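News > Local > Business & Tech

Search this site Enter keyword Go

Folding line halted at Irkadton after gripper fault traps worker's finger

A pet clothing packer in Irkadton has stopped its automated folding line after a gripper closed on a worker's hand when it should of stayed open, the firm confirmed this morning.

The worker, who has not been named, had bruising to one finger and was seen by a first aider on site. No hospital treatment needed. Back on light duties by the afternoon, we're told.

It happened shortly after 6am at the Kazemi unit on the Keltberg road, where small dog and cat garments are folded and bagged for online orders. The arm, one of 2 on the line, had paused with a harness half folded. The worker reached in to free a strap that had caught. The fingers shut.

Omid Heydari, site manager, said the machine was showing a "safe to approach" light at the time.

"The light was green. It shouldn't have been green," he said. "Our colleague did what the training says. Pause, check the light, clear the snag. So we've got to ask why the light was wrong, and until somebody can tell me, both arms are off."

Early checks point to a worn position sensor in the gripper, made by Lerance. When the sensor drops out the controller loses track of how far apart the fingers are and tries to find its zero point again – by closing them. That is meant to be blocked while the line is paused. It wasn't.

Logs pulled from the controller show the same sensor had dropped out 63 times since January, mostly for a fraction of a second. None of those raised an alarm. Heydari said he had not been aware of the figure until yesterday and was "not happy, put it that way".

Folding has gone back to hand work and hand-held grippers in the mean time, with the quilted harnesses being done first as those orders are the furthest behind.

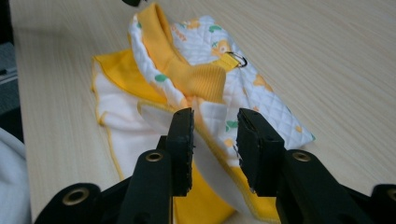

A quilted pet harness on the table, with a hand-held gripper reaching in.

Pet garments are an awkward job for automation, according to Njål Boström, an engineer brought in to look at the fault. Ribbed collars spring back. Straps slide. Metal rings catch on things.

"A towel is easy. A tiny jacket with a ring on it, that's a pig of a job," he said. "The machine stops more often then you'd like, so people are putting their hands in more often than you'd like. The snags and the sensor, you've got to look at them together."

He wants the arms changed so that power to the fingers is cut completely on pause, with a separate button to bring it back. A cheap fix, he said, a day's work per arm. He also wants the sensor replaced on a fixed schedule, not left until it fails.

Staff had raised the stoppages before. Touran Khosravi, who speaks for the packing team, said there had been complaints about the arms "twitching" going back several weeks.

"We said it twitched. We were told that's just it settling," she said. "People got used to it, which is the worrying bit. I don't want anyone getting used to it again."

She said the team wanted to see the log figures in full and to have someone present when the arms are tested. Heydari has agreed to both.

Lerance said in a short statement it was "assisting the customer" and had asked for the gripper to be returned for inspection. Asked whether other sites use the same model, a spokeswoman, Negin Soltani, said the company was contacting customers directly but would not say how many.

The stoppage has left a backlog of around 3000 items. Customers waiting on harnesses and knitwear should expect delays. Orders already bagged are going out as normal.

13 staff normally work the early shift. Extra hours are being offered, nobody is being made to take them, Heydari said.

The arms stay off until Boström's report is in, expected by the end of the month. The incident has been entered in the accident book and the safety inspector informed.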